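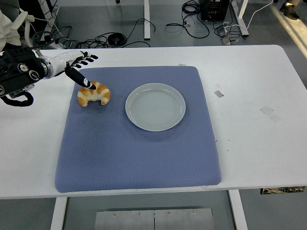
A croissant and plate on one of our quilted mats

About us

Skaver makes quilted table mats, tea cosies and oven mitts in a small workshop behind the old Dewulf bakery. Marloes Leemans started the business at her kitchen table and Abdelkrim Abdel Rahman joined in February to look after cutting and dyeing.

We stock 23 colours and supply cafés and homewares shops. Custom sizes take a fortnight.

The workshop counter is open Sunday from 10 am. Parking is at the rear, off Triketti Lane.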